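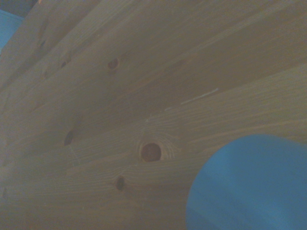
Photo: Pometti

Sunday, June 3, 2018

So the kids were at their dad's this weekend and I had the couch, the good blanket and the remote all to myself. I'd planned to be sensible and fold the washing. Instead I made a toastie, poured a glass of red and went looking for something with subtitles, which I never get to watch when everybody's home (my youngest says reading is for school).

I ended up with Canar. I'd never heard of it. The little blurb said "a woman returns to her late aunt's guesthouse and finds it already occupied", and I thought, oh good, a ghost story! It isn't one, or I don't think it is. I've been going back and forth on that all day.

The woman is Hunau. That's all anyone calls her, so I couldn't tell you if it's a first name or a last name. She's a piano tuner, she's just been left by a man we only ever hear on the answering machine, and she drives up into the mountains to sell the place. When she gets there a fellow called Lawal is living in it. He's been fixing the roof, he's got soup on the stove, and he says her aunt told him he could stay as long as he liked. She doesn't believe him. I didn't either for the first half hour, and then he did this thing with the old dog, carrying it up the stairs every night so it could sleep on the landing, and I was completely on his side.

What I loved is how long it takes them to be even a bit nice to each other. They divide up the kitchen shelves. She labels her butter! There's a whole argument over a kettle that made me laugh so hard I had to rewind, and it's also the first time you see she's been crying in the car. I do like a romance where the people are grown-ups and tired and not especially good looking. He has terrible jumpers. I'd marry him tomorrow.

Now for the grumbles. It runs 168 minutes, and I felt every one of them around the middle, when she goes back to the city and we follow her to work for what seemed like a week. There's one piano, fine, lovely, I learned something. There did not need to be four. I got up, put the washing on, came back and she was still on the same note. If somebody had trimmed it to 101 minutes I'd be telling all of you to drop everything and watch it tonight.

The other thing is the money. The aunt's left a debt of 3000, and the whole last section depends on whether Hunau can find it before the bank gets the house, and then it's sorted in one phone call. To the ex! Off screen! I sat there with my mouth open. After all that I wanted her to tell him where to go, and I wanted to hear it.

But the ending, well. I won't spoil it, except to say it's December, it's snowing, and there are two bowls on the table. My sister reckons the second bowl means one thing and I reckon it means another, and we've sent each other some 200 messages about it since lunchtime. If you've seen it, please tell me what you think happened to the dog, too. I need the dog to be okay.

The music is mostly piano, as you'd expect, with an accordion that turns up whenever Lawal is outside. I've had the tune in my head all afternoon while I finally folded that washing.

Would I watch it again? Yes, but I'd skip the city bit and go straight from the kettle to the snow. Four toasties out of five. Next weekend the kids are back, so it'll be something with talking animals, and I'm taking suggestions for one that won't make me want to hide in the laundry.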